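Twelve Tips for Sorting Snacks with a Two-Arm Tabletop Kit

April 2, 2021

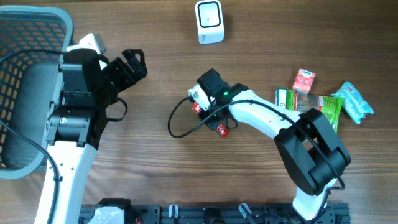
I've had the Draltton two-arm kit on my table long enough now to have opinions, and most of them are good! I bought it from Ister, the little shop that sells them boxed with the rail and all the hardware, and the whole thing came to $2,655 with shipping. That's a lot of money for something that puts snacks away. But I've learned so much from it, and I get asked so often how I have mine set up, that I figured I'd write the tips down in one place.

Setting up

1. Clear the table first, then wipe it. Crumbs under the rail will make it rock, and a rail that rocks means both arms are off by a hair on every single pick. I use a barely damp cloth, then a dry one.

2. Tighten the rail, run the arms through a few moves, and tighten it again. Mine settled a little the first evening and hasn't budged since.

3. Spend real time on the cables. Give each one a loose loop at the wrist, then bend the arm as far as it will go in every direction before you clip anything down. If a cable goes tight at any point, the loop is too small. The clips Ister puts in the box are fine, but I bought a bag of 10 more and used nearly all of them.

4. Matte table, matte basket. I started out with a shiny white tub and the glare drove me nuts. A plain basket with a grid in the walls is light, easy to rinse, and easy to shove back where it belongs.

5. Mark the basket's spot with painter's tape. Two corners is plenty. Somebody WILL bump it.

Picking things up

6. Start with small packets that have a bit of slack in them. The fingers can pinch a loose edge and lift from there, and you don't need much squeeze. Little boxes come next. Puffy bags are the hardest by a mile (all that air!), so save those for when you know the kit better.

7. Turn the grip force down before you try anything crunchy. The Draltton starts at 46 out of the box, and that setting turned a bag of corn chips into powder. I run it at 10 for chips and crackers and bring it up for cartons.

8. Shiny wrappers slide. Try the rubber finger sleeves from Florer. They pull on like a thimble, and they made a bigger difference for me than any setting in the menu. Wash them in dish soap every so often or they get slick.

9. Leave a hand's width between items. When things are piled on top of each other, the arm will happily drag the neighbor along for the ride. I spread everything out on the side away from the basket and let the arms work their way through.

10. Let one arm do the reaching and keep the other near the basket. I tried having both go after the same pile and it was a traffic jam. Much calmer this way, and more fun to watch.

Keeping it nice

11. Unplug, then dust the joints with a soft paintbrush. No spray cleaner near the wrists, please! A cheap one-inch brush gets into all the corners. While you're down there, check the screws at the base of each arm. I found one a quarter turn loose in October and felt very smug about catching it.

12. Keep the spare parts in a divided box with the lid on. The fingertip screws are tiny and they love carpet.

A few gripes

The manual skips straight from unboxing to a finished demo, and the section on grip settings is half a page. I got more out of the Demissie setup sheets, which you can download and print (the one on cable routing is excellent, tape it to the wall). The power supply also runs warmer than I'd like, so mine sits on a tile and never on a cloth.

It's slow, too. I can empty a grocery bag into a basket before the first packet is off the table, and if speed is what you're after, your own two hands have this beat. I don't mind one bit. I put the coffee on, set out the snacks, and watch it work.

Next on my list is canned goods. The small cans of tuna look doable with the Florer sleeves on, and I've got a stack of them waiting. If you've tried cans on yours, leave me a comment with your grip setting and which sleeves you used!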